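**Skorkley House — respite rooms and linen, progress report for March**

To: Omid Safavi
From: Jamshid Babaei

Omid — sorry this is going to you in one go at the end of the afternoon, meant to send it in bits. Figures first, then the rooms, then the things I need a decision on.

## Money

Grant drawn so far on linen and bedding: £949. Of that £676 went to Schwaiger for the towels, sheets and pillow cases, the rest was mattress covers and the two trolleys. Invoices are in the shared folder under Linen, apart from the trolley one, which Riaan is chasing. They sent it to the old address.

Nothing spent yet from the laundry repair line. Will come to that.

## Where we've got to

- Four rooms open and made up. Rooms 1 and 2 on the garden side, 5 and 6 upstairs.
- Room 3 painted, waiting on a blind. Bed is in, bare.
- Room 4 no change. Damp patch behind the wardrobe still there, Ognjen Bošković coming back with the meter.
- Linen cupboard sorted and labelled by size. Took a whole morning, should have taken an hour. The old shelves had singles and doubles in together and half of them had lost their tags.
- 149 items now on the linen list. That's everything, down to the flannels. Old list said far more but it was counting things that went to rag years ago.

## Bed changes

This is the bit you asked for more on. Rawiri Lowther wrote the routine out and we've been working to it since the start of the month. Short version:

1. Strip, check the mattress cover, wipe it down if needed
2. Bottom sheet on, pulled square, corners done
3. Blanket or duvet, top edge folded back
4. Pillow at the head
5. Big towel across the bed, smoothed flat, hem tucked or folded so it doesn't trail
6. Anything left lying on the bed gets picked up last, before the door is shut

Step 5 causes the most bother. The large towels are heavier than the old ones and they slide. If you lay them from the middle out they end up over one side, and then someone walks past and it's on the floor. Rawiri now starts from one corner of the hem and gets that right first, then does the rest. Slower but we get fewer re-does. The guests' families like the towel left out on the bed, it came up in the comments book more than once, so I don't want to drop it.

Step 6 was added half way through the month. Small cloths kept turning up folded inside the towels in the wash, and one of the red ones went through with a white load at the start of the month. Six pillow cases gone pink. They've gone down to the workshop as dusters and I have taken them off the list.

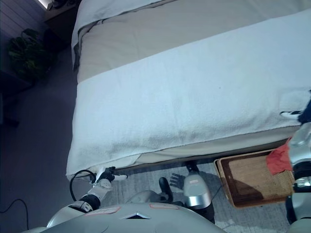
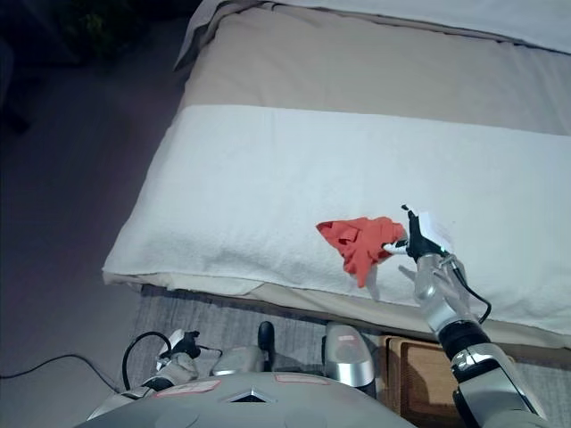

*White towel over the beige bedding, room 2. First one: the hem at the corner. Second: the red-orange cloth on top of the towel.*

Colours — we settled on white for towels and pillows and beige for the rest. Riaan Naidoo wanted everything white so it could all be boiled together. I see the point but plain white top to bottom looked like a ward and the whole reason for doing these rooms was to get away from that. The beige hides tea a good deal better too. If it turns out to be a pain in the wash I'll say so in the next report and we can think again.

Sizes. The large towels are generous for a single bed, they come well down the side. On the upstairs beds, which are lower, the hem gets close to the floor. Looking at either a smaller towel for 5 and 6 or folding the edge under. Folding costs nothing so trying that first.

## Laundry

The big Ikton machine is still doing most of the work. It drains slowly and has been stopping before the last spin, usually on a full load of towels. Riaan has cut the loads down to up to 4 big towels at a time and it has been finishing since, but that means more loads and the evening person is staying later than they're paid for. Can't carry on like that past next month.

Two quotes for the repair. One recieved, from Zurkitz, for a new pump with fitting. The other firm said they'd come out and didn't. I would rather not sit waiting for them — is one quote enough for you at this amount, or do the rules say two whatever the size? Please let me know as I can book Zurkitz straight away.

Dryer fine. Lint tray being emptied every load now, there's a sheet on the wall to initial.

## Things that went wrong

- First delivery of sheets was the wrong size, doubles when we'd ordered singles. Schwaiger swapped them, no charge, but we lost ten days and had to borrow from the day centre. All returned now, washed and ironed.
- Pink pillow cases, as above.
- Labels on the cupboard shelves don't stick. Paint too fresh. Using string tags for the moment, looks a bit village jumble but it does the job.
- One trolley has a bad wheel. Pulls left into every door frame on the corridor. Ognjen says he can fix it, has not yet.

## Training

Rawiri has shown everyone on the morning rota. Evening rota still to do, two of them are agency and keep changing so I'm thinking a printed sheet inside each wardrobe door would be better than showing people one at a time. Draft is done. It needs bigger type, I couldn't read it without my glasses.

Checks: Rawiri looks in on each room after it's been made up and writes down what needs putting right. Mostly corners of the towel and things left on the bed. Sheets hardly ever now.

## Need from you

- Yes or no on one quote for the Ikton pump
- OK to move what's left on the bedding line into blinds for rooms 3 and 4
- Whether your visit is still on. If it is, mornings are best, the rooms get done between nine and eleven and you'd see it happening. Parking is round the back, the front gate is stuck again.

## Next month

Room 3 blind up and bed made. Evening rota trained, or the sheets up in the wardrobes at least. Folded hem tried on the upstairs beds. Damp reading for room 4, and a price if it's bad. I will send the trolley invoice seperately as soon as Riaan has it.

Jamshid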